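Handling notes: sorting fruit with hand-held grippers
Posted Tue 30 January by Nkrumah Aryee

These tips come out of the Illmont fruit set, where people do an ordinary chore with a gripper in each hand and a policy is later trained on the recordings. Most of what we changed between the first round and the second was housekeeping.

Line the tray. On bare plastic a round fruit rolls away from the first finger that touches it, and the operator chases it. A folded terry towel stops most of this. Let it run up over the sides.

Use a plain, dark towel. Patterned cloth gave our segmentation step more false edges.

Pinch at the widest part, with the fingertips slightly below the middle. Close until the fruit stops turning, then stop closing. Soft skins bruise before the operator feels anything through the handle. 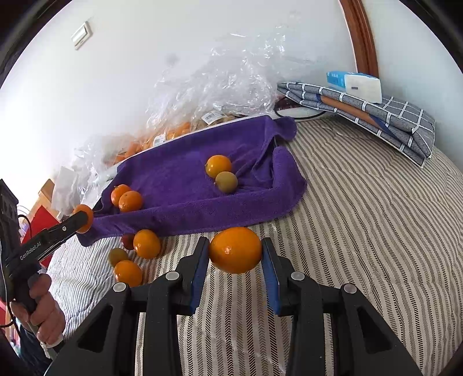
Mix the sizes. In the first round every fruit was close to the same width, and the trained policy opened its fingers to one fixed gap whatever was in front of it. After we added small and odd-shaped pieces, the gap began to follow the fruit. The second round came to some 3000 grasps, and failed pinches on small fruit fell to a third of the earlier rate.

Keep the failed grasps. Radulović's script drops any clip with a second attempt in it — turn that option off. Clips with a recovery were the more useful ones per minute.

Change the starting layout after every four runs. Move the tray as well as the fruit, and turn it off square to the operator.

Wipe the finger pads with a damp cloth between sessions and let them dry. Citrus oil builds up on them and the grip slips later in the day.

Not tested yet: wet fruit, bunches, anything with a long stem. Stimska has the June schedule for those.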